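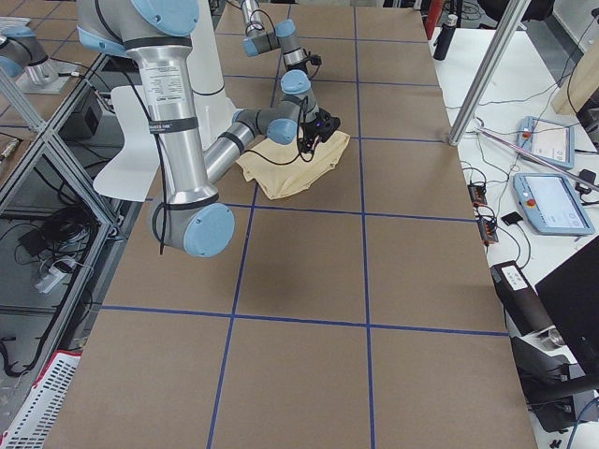 4.2 Where the laundry waits

I came into this part of the study thinking I was going to write about folding. I had a whole plan for folding! But when I went back through the home diaries, what people kept telling me about was the stretch before it, when a towel or a shirt is out of the dryer and lying in a heap on some flat surface, and everybody in the house is walking past it. So this section is about heaps, and about the surfaces they end up on.

The diaries came from 14 households in Stutby and Gotau, and between them they gave us 955 entries that mention clean laundry in some form. Abena Bawa and I read all of them separately and then argued over the codes for most of October (she won more of those than I did). We ended up with 660 entries where a clean item was set down somewhere before anyone folded it. In 312 of those, the place was a table. Beds, chair backs and the top of the dryer shared out the rest, and one family had a piano.

I had expected the bed to win easily. It's big, it's soft, it's close to the closet. Damian Schnyder pointed out that a bed has a deadline on it, though, and people wrote about this a lot once I started looking. You put the heap on the bed and you've promised yourself to deal with it before you sleep. A table asks for less. Several people described eating dinner at one end with the towels at the other, and they didn't sound very bothered by it.

Figure 3. A beige cloth item, bunched on a cardboard-covered table marked off in squares with dark blue tape. One corner is slightly raised.

I like Figure 3 because it shows what I mean by a heap that still has some information in it. Look at the cloth and try to say what it is. I've gone back and forth between garment and towel, and so has everyone I've shown it to. The creases are soft and the edges are gathered in, so you don't get a hem or a sleeve to go on. Our diary writers had a name for the move that comes next, or at least Elsa Björklund's household did, and the rest of us have borrowed it: "finding the corner." You pinch whatever bit is nearest, lift it a little, and see how the rest follows.

Finding the corner came up far more with towels and sheets than with shirts, and I think I know why. A shirt has a collar, and people go straight for the collar. With a plain square of cloth you're feeling along an edge until it turns, and a few people told us they'd rather do that standing at a table than bent over a bed. One writer in Gotau, a retired baker, said he always drags the towel toward himself first so the folds open out on the way. I tried it at home and I'm a convert.

Catherine Shearer raised a fair objection when she read the draft, that a table heap might simply be smaller than a bed heap, so of course it feels easier. We can't rule that out. The diaries didn't ask how many items were in the pile, and I wish they had. What I can say is that single items, the lone towel somebody pulled out early, turned up on tables again and again, and those are the ones I come back to in Section 4.3 when we get to the folding proper.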